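Workshop Tips: Sharing a Bench with Robot Arms

If your shop or packing room has taken on a pair of arms, most of the tips you learned for keeping a bench still hold. A few change, and some new ones come up that were never on the old list.
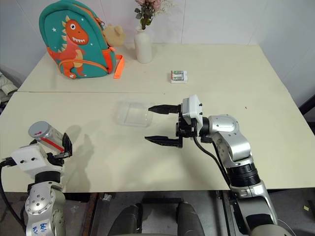
I have run the sorting and packing benches at Bornormont for some years, and the arms came in August. What follows is what we have settled on so far. It is written for people who work beside the arms, so there is nothing in it about programming.

Setting up the bench

Push tables together tightly and check the seam every morning. A person lifts an item over a small gap without thinking. An arm sliding a flat box will catch on it. If one table is higher than the other, put shims under the low legs until a ruler laid across the seam does not rock.

Pick a tabletop color that contrasts with what you handle. Clear plastic on a pale surface is hard to see for anybody, and it is no easier for a camera. We put a sheet of dark craft paper under clear items when we handle a lot of them. Tape it at all four corners, or it will creep.

Keep soft things and hard things apart. Plush toys, cloth and anything with straps should have their own part of the table. Straps are the worst. Tuck them in or clip the buckle before the item goes on the bench. A loop that hangs loose will hook on a finger of the gripper sooner or later, and then the whole bag goes with it.

Stand tall, narrow items at the back. A vase in the front row gets bumped by elbows, human or otherwise. Dried flowers shed if they are brushed against, so give them more room than they seem to need.

Cans and other round things should stand on end when you set them out. If they have to lie down, put them in a shallow tray. Bianca Husar on the early shift cuts old shipping boxes down to a two-inch lip for this, and they last a few weeks each.

Cables and labels

Walk the cables before you start. Look for a cable that has slipped its tie or rubs at a joint. Leave slack at the wrist and none on the floor.

Write on labels with a permanent marker and go over them again when they fade. Put the label where you can read it while standing in your usual place. We had ours on the inside of the joint at first, and people had to lean in to read them, right where you do not want anyone leaning.

Wipe the camera housings with a dry microfiber cloth only. Glass cleaner leaves a haze. Do the grippers with a barely damp rag, then dry them, at the end of each shift. Dust from cardboard builds up on the fingers and things start to slip.

Cleaning up

Sweep the floor at the base of each arm as well as down the aisle. Scraps of cardboard and tape collect there, and a broom does not reach them unless you turn it sideways. Crumbs and specks on the tabletop should be wiped off between batches.

Loose batteries go back in a plastic tray, side by side, and the tray goes back in the drawer. Do not leave them rolling around with metal parts.

What changes for the people

This part gets left out of most tip sheets, so I will put down what we saw.

There is less lifting and more setting out. My wrists are better than they were last year. My feet are worse, because I stand in one place longer. Get a good mat. The thin ones from the office supply catalog flatten out in 3 months. Buy the thick kind with a beveled edge so that you do not trip.

The pace is different. An arm does not speed up before lunch and slow down after it, and people who are used to working in bursts find that tiring. We now trade places every 50 minutes. Ewan Hapeta set that up on his shift first and the rest of us copied it.

You will talk less unless you plan for it. The old bench had four people facing each other. The new one has two people who look at the table. We moved the break table closer and everybody takes the morning break together -- it helped more than I expected.

Nobody on our floor lost a job over it, but two people moved to receiving and one of them did not want to. If you are the one who decides these things, tell people early and ask them which work they would like to keep. We were told in a memo, and it took a while for the bad feeling to wear off.

Keep your hand skills up. When the arms are down for service, orders still come in. Once a week we pack by hand for an hour, the old way, so new people learn how to wrap a vase and fold a box.

A short list for the wall

Seam level, straps tucked, tall items at the back.
Cables checked before power on.
Sleeves rolled or buttoned, lanyards off.
Stop the arm before you reach across. Every time, even for a scrap of tape.
Mats down, floor swept on both sides.
Trade places when the timer rings.

Ours is printed large and taped up next to the light switch. The laminated one curled, so we went back to plain paper and print a new one when it gets dirty.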